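5장. 공개 시연일 운영: 손목 카메라 화면으로 지갑 집기 보여 주기

이 장은 제가 Tososdale 작업실에서 공개일을 몇 번 치르면서 적어 둔 메모를 설명서 꼴로 다듬은 거예요. 4장까지 따라오셨다면 로봇 팔은 이미 작업대에 고정돼 있고, 손목 카메라 영상도 노트북에 뜨고 있을 겁니다. 아직 아니라면 4장으로 돌아가서 케이블 정리부터 끝내고 오세요. 손님이 들어온 뒤에 케이블 다시 묶는 거, 정말 정신없거든요!

개정일: 2022년 2월 19일

5.1 시작하기 전에

공개일은 평소 작업하고 리듬이 완전히 달라요. 혼자 시험할 때는 실패해도 커피 한 모금 마시고 다시 돌리면 그만인데, 관람객이 앞에 있으면 멈춘 팔 앞의 1분이 엄청 길게 느껴집니다. 그래서 저는 시연 순서를 짧게 잡아요. 한 회는 30분이고, 그중 실제로 팔이 움직이는 건 절반도 안 됩니다. 나머지는 인사하고, 화면 설명하고, 질문 받는 시간이에요. 질문 시간을 줄이고 동작을 하나 더 넣고 싶은 마음은 저도 잘 아는데요, Vostonstead에서 그렇게 했다가 질문이 밀려서 다음 회 손님들이 복도에 줄을 섰습니다. 그러지 마세요.

준비물은 이렇습니다.

로봇 팔과 그리퍼 (4장의 설치 상태 그대로)
손목 카메라와 화면 출력용 노트북
관람객 쪽을 향한 큰 모니터
시연용 물건: 카드 지갑, 그리고 여분으로 단순한 모양의 물건 하나
바닥 표시용 테이프
비상 정지 버튼 (운영자용, 보조 진행자용 각각)

주의: 비상 정지 버튼은 반드시 두 사람이 하나씩 맡습니다. 말하는 사람이 버튼까지 혼자 들고 있으면, 설명에 빠져서 손이 늦어요. 제가 그랬어요.

5.2 자리 배치

1. 작업대를 벽에서 떼고, 팔이 뻗을 수 있는 가장 먼 지점을 확인합니다. 팔을 저속으로 한 바퀴 움직여 보면 금방 나옵니다.

2. 그 바깥쪽 바닥에 테이프로 선을 붙입니다. 직선으로 붙이면 사람들이 모서리로 슬금슬금 들어오더라고요. 저는 반원 모양으로 붙여요.

3. 모니터는 선 바깥에 둡니다. 관람객이 화면을 보려고 몸을 앞으로 숙이지 않아도 되는 높이가 좋습니다. 어린이가 많이 오는 날이면 한 뼘쯤 더 낮추세요.

4. 한 회 인원은 6명까지만 받습니다. Nigam 쪽에서는 더 받는다고 하던데, 저희 방 크기로는 뒷줄이 아무것도 못 봐요.

5. 모니터에 손목 카메라 화면을 전체 화면으로 띄웁니다. 알림 창은 미리 꺼 두세요. (제 메신저 알림이 크게 뜬 적이 있는데, 저녁 메뉴 얘기라 다행이었습니다.)

참고: 천장 조명이 광택 있는 물건에 바로 비치면 화면에 하얗게 뜹니다. 작업대 바로 위 등은 끄고 옆쪽 등만 켜 보세요. 작업실마다 다르니 직접 비교해 보는 수밖에 없어요.

5.3 지갑 올려놓기

왜 하필 지갑이냐고요? 관람객 주머니에도 비슷한 게 들어 있으니까요! 공장 부품을 집어 올리면 다들 고개만 끄덕이는데, 지갑을 집으면 "어, 그거 어떻게 잡아요?" 하고 바로 물어봅니다. 게다가 가죽과 금속이 한 물건에 같이 있어서 얘깃거리도 많고요.

1. 팔을 대기 위치로 보냅니다. 상태 표시가 '대기'로 바뀔 때까지 손을 작업 영역에 넣지 마세요.

2. 지갑에서 카드를 모두 뺍니다. 진짜 카드는 절대 넣어 두지 마세요. 손목 카메라는 생각보다 가까이서 찍고, 그 화면이 큰 모니터로 그대로 나갑니다.

3. 지갑을 작업대 가운데에 내려놓습니다. 똑딱단추가 달린 끈은 펼쳐서 바깥으로 빼 두세요. 끈이 접혀서 몸통 밑에 깔리면 지갑이 기우뚱해지고, 손가락이 닿을 때 빙글 돌아갑니다.

4. 조작자가 수동 모드로 그리퍼를 지갑 가까이 내립니다. 속도는 최대값의 40퍼센트를 넘기지 않습니다.

5. 화면에서 그리퍼와 지갑의 위치를 확인합니다. 이 단계에서 잠깐 멈추고 관람객에게 화면을 보여 주세요.
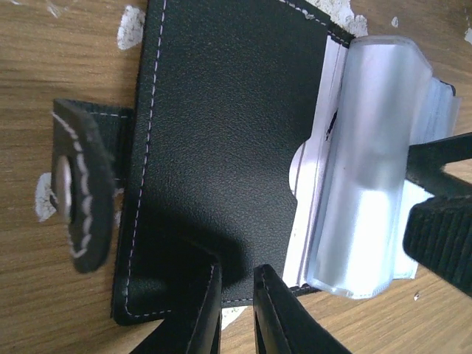
그림 5-1. 손목 카메라로 본 카드 지갑과 그리퍼. 왼쪽은 똑딱단추가 달린 끈, 오른쪽은 금속 카드 홀더.

저는 여기서 꼭 질문을 하나 던집니다. "여러분이라면 어디를 잡으시겠어요?" 가죽 쪽이라는 분도 있고 금속 쪽이라는 분도 있는데, 의견이 갈리면 갈릴수록 분위기가 좋아져요. 가죽은 눌리고 금속은 미끄러질 수 있다는 얘기를 이때 꺼내면 자연스럽습니다. 화면에서 그림 5-1처럼 금속 홀더의 둥근 부분 옆에 홈이 촘촘한 패드가 보이면, 그 홈을 가리키면서 설명하시면 돼요. 매끈한 손가락과 홈 있는 패드가 어떻게 다르냐는 질문이 거의 매번 나옵니다.

참고: 작업대에 묻은 흰 페인트 얼룩에 대해 묻는 분들도 계세요. 위치 표시용이냐고요. 저희 작업에서는 표시로 쓰지 않습니다. 위치를 맞출 때 얼룩을 기준점으로 삼지 마시고, 4장의 보정 절차를 따르세요.

5.4 집기 동작 시연

1. 보조 진행자에게 "준비됐나요?" 하고 소리 내어 묻습니다. 대답을 듣기 전에는 시작하지 않습니다. 고개만 끄덕이는 건 대답으로 안 칩니다.

2. 그리퍼를 천천히 닫습니다. 쥐는 힘은 설정 가능한 최대값의 30퍼센트에서 시작하세요.

3. 지갑이 밀리거나 돌아가면 멈추고 다시 벌립니다. 힘부터 올리지 마시고 각도를 먼저 바꿔 보세요.

4. 물건이 안정적으로 잡히면 손바닥 하나 높이까지만 들어 올립니다. 높이 들면 멋있긴 한데, 떨어졌을 때 소리가 커서 앞줄이 깜짝 놀라요.

5. 제자리에 내려놓고 그리퍼를 벌린 뒤, 팔을 대기 위치로 보냅니다.

주의: 떨어진 물건을 관람객이 주워 주려고 손을 뻗는 경우가 있습니다. 친절한 마음은 고맙지만 아주 위험해요. 물건이 떨어지면 줍기 전에 무조건 정지 버튼을 누르고, "제가 주울게요!" 하고 크게 말하세요.

잘 안 될 때는 두 번까지만 다시 시도하고, 여분 물건으로 바꿉니다. 실패한 화면도 보여 주셔도 괜찮아요. Babita Bhatt 씨는 저희 공개일에 조작을 맡을 때 실패한 집기를 일부러 한 번 더 천천히 재생해 주는데, 관람객 반응은 그때가 제일 뜨겁습니다. 다들 화면 앞으로 몰려서 저마다 원인을 말해 주시거든요.

5.5 관람객이 직접 조작할 때

Larnell 조작기를 연결해 두셨다면 희망하는 분께 잠깐 맡겨 볼 수 있어요. 다만 순서는 꼭 지켜 주세요.

1. 조작기의 속도 제한을 '체험' 단계로 내립니다.

2. 체험하는 분을 테이프 선 바깥에 세우고, 조작자는 바로 옆에 섭니다.

3. 앞뒤, 좌우 이동만 먼저 해 보게 합니다. 손목 회전은 화면에 익숙해진 다음에 열어 주세요. 손목이 돌면 화면도 같이 돌아서 처음엔 다들 방향을 헷갈려 해요.

4. 그리퍼 여닫기는 마지막에 알려 드립니다.

5. 끝나면 조작기를 돌려받고 속도 제한을 원래대로 되돌립니다. 되돌리는 걸 깜빡하면 다음 회에서 팔이 왜 이렇게 굼뜨냐며 한참 설정을 뒤지게 됩니다. (네, 경험담이에요.)

참고: 멀미를 느끼는 분도 가끔 계십니다. 눈은 화면 대신 실제 지갑을 보시라고 권하면 한결 편해하세요.

5.6 자주 듣는 질문

"카메라가 왜 손목에 있어요?" 물건에 손이 닿는 곳을 가까이서 보려고요. 저는 눈이 손바닥에 달렸다고 생각해 보시라고 말씀드려요.

"혼자서도 집을 수 있어요?" 이 장의 시연은 사람이 조작하는 방식입니다. 자동 집기는 7장에 따로 있어요. 둘을 섞어서 설명하면 나중에 오해가 생기니, 지금 누가 움직이고 있는지 처음에 분명히 말해 주세요.

"지갑이 망가지지 않나요?" 여러 번 하면 가죽에 자국이 날 수 있습니다. 아끼는 지갑은 쓰지 마세요. 관람객이 자기 지갑으로 해 달라고 하셔도 저는 웃으면서 사양합니다.

5.7 마무리와 정리

1. 마지막 회가 끝나면 팔을 보관 자세로 보내고 구동 전원을 끕니다.

2. 그리퍼 손가락과 패드를 마른 천으로 닦습니다. 패드 홈 사이에 낀 먼지는 부드러운 솔로 털어 내세요.

3. 손목 카메라 렌즈는 전용 천으로만 닦습니다.

4. 녹화 기능을 켰다면 파일을 확인하고, 관람객 얼굴이 들어간 부분은 보관하지 않습니다.

5. 바닥 테이프를 뗍니다. 밤새 두면 끈적이가 남아요.

8월 공개일용 예약표와 안내문 양식은 부록 나에 넣어 두었습니다. 양식은 Shiuli Jayawardena 씨가 만들었고, 회차별 인원 칸은 작업실 크기에 맞게 고쳐 쓰시면 됩니다. 다음 장에서는 그리퍼 패드를 교체하는 방법을 다룹니다. 작은 육각 렌치를 미리 꺼내 두세요.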